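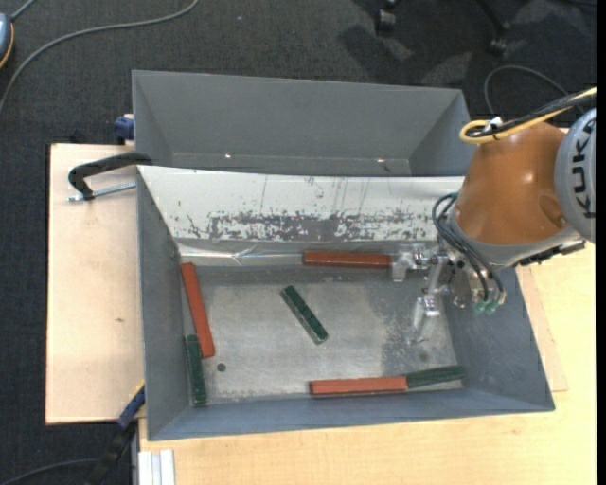
Come sort blocks with us at the Giltport toy library

Part-time sorter and packer wanted, plus a handful of people for our June sorting sessions

Hi! I'm Drahomíra Vrabec and I look after the back room at the Giltport toy library, the long one behind the lending desk with the radiator that knocks. I'm looking for one person to take on a part-time job with me, and also for some folks who'd like to come in for the June sessions without signing up for anything bigger. Both are described further down, so skip ahead if you already know which one you are.

First, a bit about what we do back there. We lend out toys, games and building sets to families, daycares and a few schools, and the thing that goes out most, by a mile, is building blocks. We have 3967 blocks on the books right now (I know the number because I had to write it down for the insurance form, and I'm not doing that again by hand). They go out in sets, they come home in sets that are a little bit wrong, and somebody has to put them right before the next family gets them. That somebody has mostly been me and Radek Machala, who is moving over to the lending desk full time.

The sorting goes like this. A returned set gets tipped into one of the gray metal bins, where you can spread the pieces out a little and see what you have. The long ones, the red and the dark green, are the pieces people mix up most, and they get sorted by color and then checked one at a time. You're looking at the edges and the ends. A pale, worn edge is fine, that's a block that's been loved. A split, a splinter, a sharp corner or anything sticky is not fine, and those go on the shelf by the sink for repair or a wash. Then you match the set against its card, fill any gaps from the spares, and pack it up for the next loan.

The bins are scratched up and old and I'm very fond of them. The sides slope outward, so you can slide a block up the wall with one hand instead of digging for it with your fingernails, and they don't mind a toddler-grade amount of banging. We tried plastic tubs one winter and I hated every minute - they slid all over the table.

THE JOB: SORTER AND PACKER

This is a paid part-time position, mornings, starting in June. We open the back room at 8:30 and we're done by 12:30, so 4 hours a day, four days a week, and we'll agree on which days once you're hired. The pay is the same hourly rate as the lending desk, and I'll tell you what it is in my first reply to you so you're not left guessing until the interview.

What you'd be doing:

Emptying returned sets and sorting the blocks by color and length
Checking every piece for damage and putting the doubtful ones aside
Washing and drying what needs it (we have a proper deep sink and a drying rack)
Matching sets to their cards and packing them
Keeping the spares drawers in order, which is honestly the part I like best
Light repairs, mostly sanding, once you've been with us a while and only if you want to
Carrying full boxes from the table to the loan shelves

A full box of blocks is heavier than it looks, so you need to be okay with lifting, though there's a cart and you should use it. You can sit or stand at the table, both heights are set up. The room has good light until lunchtime and we play the radio. If you really can't stand the radio, tell me, we'll negotiate.

You don't need any experience. I worked in a shoe store before this. What I'd love is someone who notices things, who'll pick up a block, frown at it, and turn it over again before letting it go in the box. Patience helps a lot. So does being able to tell a dark green from a black in bad light, but if color is tricky for you, please still write to me! A lot of the work is length, condition and packing, and we can split the table up so it suits us both.

We do need a background check, as we're in the same building as the playgroup. It's paid for by us and the form is short.

THE JUNE SESSIONS

Every June the daycares and schools send everything back at once and the back room fills up to the door. Last year there were 800 blocks in a single delivery from the Skurnport daycare, all in pillowcases. (Clean ones. I did ask.) So for that month we run extra sorting sessions, and we'd like people to come and help.

A session is from 4:00 to 6:30 in the afternoon. You can come to one, or to all of them. You'll get a place at the table, a bin, a pile of mixed-up returns and somebody next to you who has done it before. There's a small thank-you payment per session and something to eat, usually soup from Amancay Farías, who runs the kitchen upstairs and makes far too much of it on purpose.

Teenagers are welcome from 14 up, with a note from a parent. Pairs and families are fine too, as long as everyone can sit through a good part of the afternoon. Little kids are a lovely idea in theory, but a sorted bin and a three-year-old in the same room is more than I can cope with, so please leave them with the playgroup, which stays open late on session days.

We'll also be trying out new set cards this year. Zeyu Qin has redrawn the whole lot with the pieces at actual size, so you can lay a block right on the card and see if it's the correct length. I want people who have never seen the old cards to use them and tell us where they get stuck. You don't need to fill in a questionnaire, just grumble out loud and one of us will write it down.

WHAT TO WEAR, WHAT TO BRING

Closed shoes, please. A dropped block on a bare toe is a memory that stays with you. Sleeves that push up are good, and leave rings and bracelets at home if you can, they scratch against the bins and you'll get tired of the sound. We have aprons and gloves in most sizes, and lockers with keys. Bring your own mug if you're picky about mugs.

GETTING HERE

We're on Malý Street, in the old Zarner building, the side entrance with the yellow bell. The bus stops right at the corner. There's room for bikes in the yard, and the yard is locked at 7:00 in the evening, so don't forget yours. The back room is on the ground floor with no steps, and the restroom is accessible. Parking is a bit hopeless.

HOW TO APPLY

For the job, send me a few lines or leave a letter at the lending desk. I don't need a fancy resume. Tell me:

Your name and the best way to reach you
Which mornings you could work
Anything you've done that involved sorting, fixing, packing or putting things back where they belong (a kitchen drawer counts, a stamp collection counts)
Anything you'd need from us to be comfortable at the table

After that I'll invite people in for a trial hour, paid, at the actual table with an actual returned set. It's much nicer than an interview across a desk and we'll both know pretty fast if we'd enjoy it. Radek will be there as well, and he'll be around through June to show the new person where everything lives, including the good tape.

For the sessions, just put your name on the sheet at the desk, or call and ask for Žofie Hrubý, who keeps the list. Tell her how many of you are coming and if there's any food you can't eat. There's space for a small group each time and we fill the places in the order people sign up. If a session is full she'll offer you another one.

A couple of things people have already asked me:

Yes, you can do the sessions first and then apply for the job. The job will stay open until I've found the right person.

Yes, we take block donations, any color, even if the set isn't complete. Please bring them to the desk during lending hours and don't leave them on the step, the bags get rained on. Our hope is to get the spares up to 2000 pieces so we can stop robbing one set to finish another.

No, we don't need help with the puzzles right now. The puzzles are being handled and I've been asked not to touch them.

Questions are welcome at the desk any time we're open. Ask for Drahomíra, and if I don't come out right away, knock on the back room door - I'm probably elbow-deep in a bin with the radio on.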